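Speaker notes — "What happens between the panels"
Library evening series, talk in March, starts 7 p.m.

Before starting: put water on the left side. Check that the clicker works. Do not begin with the apology about my accent, I did this last year and it took four minutes.

OPENING

Good evening. My name is Margit Engebretsen and I write reviews of comics, mostly small press and mostly in black and white. I came to comics as an adult. When I moved to this country my English was good for reading a contract and bad for reading a joke. A neighbor gave me a box of old issues, and I learned the jokes from there.

Tonight I want to talk about one comic only. It is called Grileck and it ran for 17 issues. I will not tell you the ending. If somebody here knows the ending, please keep it for the parking lot.

(Pause. Ask who has read it. If many hands, shorten the next part.)

WHAT THE STORY IS

Grileck is a small harbor town. The main person is a girl named Jullow, who repairs radios in her aunt's shop. In the first issue a customer brings a radio which receives only one station, and this station reads the names of people in the town. Jullow's name is read on the last page. That is the whole issue. Very little happens, and when I read it the first time I was a bit angry that I paid for it.

Then I bought the second one the same evening.

The publisher is Albridge, who at that time made mostly puzzle books. You can feel this in the comic. The paper is too thick, the staples are in the wrong place on my copy of number three, and the letters page is printed upside down in number six. I asked once at a fair table if this was on purpose. The man said yes, but he looked at it for a long time before he said it.

The art and the writing are by one person who signs only Sandhu. I do not know more than this and I have not tried to find out. There are no interviews that I have seen. On the back of issue nine there is a short note to the readers, four lines, thanking them for waiting.

SLIDE 2 — THE RADIO PAGE

This is page five of the first issue. Six panels, all the same size. In the first, Jullow turns the dial. In the second she turns the dial. In the third also. I want you to look at the hand only. It is the same drawing in three panels, I have checked this with tracing paper, but the shadow on the table gets longer.

So how much time has gone? We have three drawings of a hand and a whole afternoon is finished.

(Give them time here. Last time I talked over the slide.)

When I teach the evening class, people often say that a comic is a film with pictures missing. I understand why they say it. For me it is closer to a letter from somebody who leaves things out. You read "I went to the doctor" and in the next line "the roses are fine," and you have to do some work in the space. Sandhu gives us a lot of such work.

SLIDE 3 — THE AUNT

The aunt never gets a name. She speaks in 2 of the issues and in the others she is behind a door, or we see her shoes. I think she is the best character. In issue four Jullow asks her if she hears the radio too. The next panel is the shoes. The next panel is the kettle. Then we are in the street and it is night.

I read this page in my class and I asked what the aunt answered. Half the group said yes, she hears it. The other half said she did not answer at all. One man was very sure that she lied. We were all looking at the same three drawings. This discussion took the rest of the hour and I did not reach my other examples, so please forgive me if I move faster tonight.

SLIDE 4 — SOUND

A radio is a strange thing to put in a comic. You cannot hear it. Most artists would use big letters with sharp edges, and there is nothing wrong with this, I love big letters. Sandhu writes the station in the same small hand as the narration. For the first two issues you can not always tell if you read the narrator or the radio. In number three there is a panel where Jullow switches it off, and the caption continues.

My English teacher would say that I should explain now why this is frightening. I will only say that I put the comic down and went to make toast.

(If people laugh, wait. If not, go on.)

There is a collector's number you may hear from fans, which is 2191. It is the frequency on the dial. It is also the house number on the last page of issue eight, and the number on the ferry ticket. I have seen very long theories about it. My own opinion is that Sandhu needed a number, liked how it looked, and used it again. The twos and ones are nicely drawn. I know this is a disappointing opinion and two people have written to me about it.

SLIDE 5 — THE BAD ISSUES

I promised a fair talk, so we must speak about ten and eleven.

In issue ten the story leaves the harbor and goes to the capital, and there is a detective. He wears a hat. He explains the radio to us for seven pages. I do not say that the detective is badly drawn, he has a good face, tired around the eyes. But after nine issues of silence, somebody is talking all the time, and everything he tells us we had already understood or did not want to know.

Issue eleven has a chase on a train. It is well done as a chase. I could not find Jullow in it until page twelve.

Some readers think these two were made in a hurry. Others think that Albridge asked for more action. I have no information. What I can say is that in number twelve we are back in the shop, the detective is gone, and his hat is on the hook behind the door until the end of the series. It is never mentioned. I find this very funny, and also a little bit kind, as if Sandhu did not want to throw him out completely.

SLIDE 6 — THE EMPTY PAGE

Issue fourteen. Left page, the whole town listening at the windows. Right page, blank, with only the page number at the bottom.

When I first saw it I thought it was a printing mistake, with this publisher it was a reasonable thing to think. I went to the shop to exchange it. The owner took another copy from the shelf and opened it, and it was the same. We stood there, both of us, looking at a white page. He said, "well, it's what they hear." I have read a good amount of criticism since then and I still use his sentence.

(Do not explain this page. In the practice round I explained it and it got worse.)

SLIDE 7 — COLOR

Only one issue has color, and only one color, a green on the cover of sixteen. It was sold for a higher price. Some of you perhaps remember the complaints. I thought the green was too strong, more like a pharmacy sign than the sea. My daughter thinks it is the best cover. We keep both opinions in the house.

HOW TO READ IT NOW

The single issues are difficult to find and they ask too much money for number one. There is a collected book of the first nine. It is smaller than the originals, and the small handwriting suffers, so bring your glasses. The library has one copy, and I have it at home, and I will return it tomorrow morning.

If you want to try it, here is my advice. Read one issue and then stop for a day. The comic came out slowly and it was made for waiting. I read the whole thing again in one weekend for this talk, all the pages, and by Sunday I was only turning them. Then I went back to the radio page and looked at the hand, and it was good again.

Also read it with somebody if you can. Each of you should read alone first, then compare what happened. You will not agree about the aunt.

QUESTIONS I USUALLY GET

Is it for children? From twelve years, I would say. There is no blood. There is a drowned dog in issue seven, it is off the page but they talk about it.

Will there be more? I do not know. Albridge's list for this year has 52 titles and Grileck is not among them — I looked twice.

Which issue is my favorite? Number four, for the shoes.

Do I draw myself? No. I tried for one winter. I could draw the radio, and everything beside the radio looked like bread.

CLOSING

Thank the library. Thank the people who carried the chairs. Say that there is a sign-up sheet for the reading group on the table by the coats, and that we begin with the first issue and nobody has to buy anything. Remind about the door, it locks by itself at 9.

Take the adapter with me this time.

Contact: use the form on the talks page | © Margit Engebretsen, text may be shared with name | Back to top
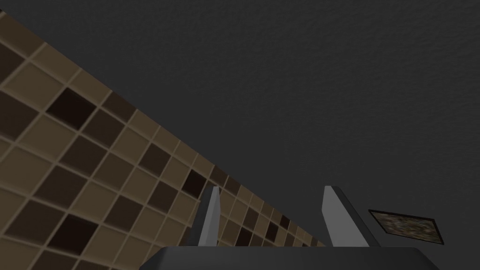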